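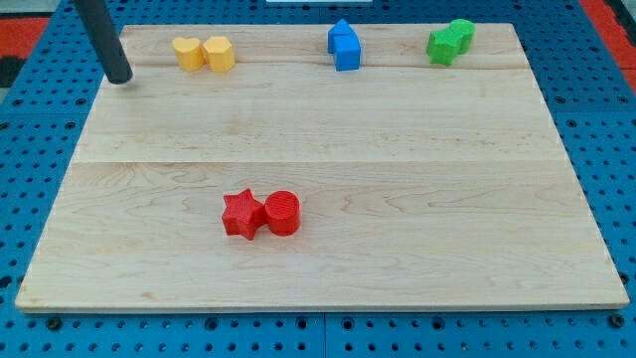 Figure 7.1 Coloured blocks grouped in pairs on a wooden board, with one finger of a gripper at the upper left.

Chapter 7
Planning and Budgeting for a Robotic Sorting Cell

Learning outcomes

After studying this chapter, the reader should be able to:
distinguish the purchase price of a robot arm from the full cost of a working cell;
prepare a requirement statement that suppliers can answer on equal terms;
draw up a first budget covering the arm, the end tooling, the work surface and the running costs;
judge when a small trial should come before a full order.

7.1 Introduction

The task shown in Figure 7.1 is a modest one. Blocks of four colours have been set out in pairs, and the shapes within each colour differ: the yellow pair, for instance, consists of a heart and a hexagonal prism. A person given the same pieces would need no equipment beyond a table. An organisation that wishes a machine to handle them must first answer a number of questions about money, space and time, and it is with those questions that the present chapter is concerned.

Earlier chapters dealt with the selection of a task and with the safety of persons working near moving equipment. It is assumed here that a suitable task has been chosen and that the organisation has agreed in principle to proceed. What remains is to decide what must be bought, in what order, and from which part of the budget.

Errors made at this stage are seldom technical. They arise more often from an incomplete list. A department obtains a quotation for an arm, secures approval for that amount, and finds some months later that the mounting, the tooling and the training of staff were never included. The second request for funds is usually harder to win than the first.

7.2 The parts of the cost

For planning purposes the cost of a cell may be divided into four headings.

The first is the arm and its controller. This is the item most readily priced, and suppliers will generally quote for it without much discussion of the task.

The second is the end tooling, that is, the gripper and its fingers. Tooling must be matched to the objects handled. A finger that closes securely on the flat sides of a square block may perform less well on a star, whose points offer a narrow and uneven contact. Where several shapes are to be handled, the budget should allow for at least one spare set of fingers and for a change of design after the first trials.

The third heading is the work surface and its fixings. A perforated table of the kind seen beneath the board in the figure has a regular grid of holes, and a surface of this type allows fixtures to be moved and returned to a known position. It costs more than a plain bench. The difference is commonly recovered in set-up time, but the calculation should be made for each case and not taken for granted.

The fourth heading covers everything that continues after delivery: maintenance, replacement parts, software support, electricity, and the hours of the staff who will run the cell. These are revenue costs in most organisations and will be met from a different fund. They should nevertheless appear in the same proposal.

7.3 A planning case: the Dramberg workshop

The training workshop at Dramberg will be referred to throughout this chapter. In January its managers set out to equip a single cell for sorting practice, and invited proposals from two suppliers, Fundora and Eklund. Their requirement statement called for a set of 200 test pieces in mixed shapes and colours, a delivery period of no more than 60 days, and a fixed price for the first year of support.

Both suppliers replied, but the replies could not at first be compared. Fundora had included the table and excluded the tooling; Eklund had done the reverse. The managers returned both proposals with a single pricing sheet and asked for it to be completed line by line. The revised offers proved much closer than the originals had suggested.

A trial was then held at each supplier's premises using the same 200 pieces. In the first trial 157 were placed correctly without help from the operator. The managers recorded this result beside the price, together with the time needed to reset the work surface between runs — an item that neither supplier had thought to mention. The final order, known as the Olard project, was approved on June 20, 2019.

The pricing sheet is discussed in Section 7.5, where readers will be asked to complete one for a task of their own choosing.

7.4 Writing the requirement statement

A requirement statement describes the work to be done and leaves the means to the supplier. It should name the objects to be handled, with their sizes, materials and weights; the arrangement in which they are presented; the arrangement in which they are to be left; and the rate and accuracy expected. Any limit on floor space or power supply should be stated at the outset.

Particular care is needed over arrangement. Pieces that touch one another, or that stand one behind another, leave less room for the fingers than pieces standing alone. Suppliers should therefore be told the closest spacing that is likely to occur in normal use — and should be asked to quote on that basis.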